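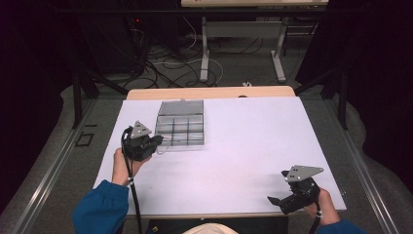

How do I keep small beads and findings from migrating between cells in a clear organizer box?

Posted in Craft Rooms and Workspaces
473 views

Hsin-yi Cheng

I make bracelets and a few necklaces, and I'm finally moving everything out of sandwich bags and into divided boxes. The box I'm starting with is the clear plastic kind with a hinged lid and a tray split by upright dividers into three columns, with more walls going across. My work table is wood with a smooth white cover over most of it.

Before I fill the box I would like to get a few things right. I had a cheaper box before this one and it was a mess. Every time I carried it to my sister's place, the seed beads worked their way over the tops of the walls and I ended up with three colors in every cell. I lost most of an evening in March sorting them back out, and I gave up on the smallest size and put them all in a jar.

What I want to know:

Is there a way to stop the beads from crossing over when the box is carried on its side? I can't always keep it flat in my bag.

Does it make sense to line the bottoms of the cells? The floors are clear, so on a white table I can see pale beads only if I get the light right. Clear and white beads more or less disappear.

Should I put cord and thread in with the beads, or keep that somewhere else? I have short lengths of elastic left over from other projects and would like to use them up.

I bought a pack of 2,000 seed beads in mixed colors and have other packs like it, so I would rather not do this twice.

3 replies

Trirby

I have used this kind of box for years for beads and for fly tying, and the crossing over comes from the gap between the tops of the walls and the inside of the lid. Some boxes have almost no gap and some have enough for a size 8 bead to get through. You can test yours before you fill it. Put a few of your smallest beads in one corner cell, close the lid, and turn the box on its side and then upside down. Give it a shake. Open it flat on the table and see where they ended up. If they are all still in the corner, try a cell in the middle, as lids tend to bow up in the center.

If they got out, cut a sheet of thin craft foam to the size of the tray and lay it on top before you close the lid. I use the 2 mm kind from the kids' craft aisle. It presses down on the walls and closes the gap. If the lid won't latch with the foam in, the foam is too thick. Don't force it. I cracked a hinge that way. Felt works too but it sheds, and the little hairs get into the bead holes.

Another fix is to keep the smallest beads in tiny zip bags or little screw-top pots and put those in the cells. It takes more room and it's slower to work from, but nothing gets loose. I do this with anything smaller than size 11 and leave the bigger ones loose.

On lining the cells: I cut pieces of dark gray paper for the cells that hold clear and white beads, and leave the rest alone. Cut the paper a hair small so it drops in flat. If it's too big it curls up at the edges and beads slide under it, and then you are picking them out with a pin. You could also put one sheet of dark paper under the whole box while you work. That does the same job with no cutting, and it's what I would try first on a white table.

I would get some kind of mat too. Beads bounce and roll on a smooth hard top. A bead mat or a folded washcloth next to the box is enough.

Chiu_beads

Just buy a box with separate little containers that screw shut. Problem solved.

Arnham

The one above is right that separate containers don't leak, but you already own a box, so I'd use it.

I'll take the cord part, as the other two didn't get to it. Keep it out of the bead cells. Elastic picks up dust and goes tacky as it ages, and short pieces tangle around whatever is in there with them. Wind the leftovers on a piece of stiff card with a notch cut in each end, and write the thickness on the card. Anything too short to go around a wrist with enough left for a knot goes in the trash. I know you want to use it up, but old elastic breaks, and you don't want that on a bracelet you gave to somebody.

For the layout, put what you use most in the row nearest to you with the lid folded back away from you. Crimps, jump rings and clasps go there in my box. Colors go behind. Don't fill the cells to the top. Two-thirds is plenty — you need space to get a fingertip or a scoop in, and an overfull cell is the other reason beads cross over.

Label the lid, or tape a small chart inside it. I have one box where I skipped this and I still open it to check what's in there.

Also, fill the box with the table cleared off and the lid all the way open. A lid that is only halfway back can swing down and knock the tray.

Hsin-yi Cheng

Thank you. I did the shake test and two beads got out of the middle cell, none from the corner. I'm going to try the foam. Dark paper under the box helps a lot with the clear ones. The elastic is going on cards, and I threw out the short pieces.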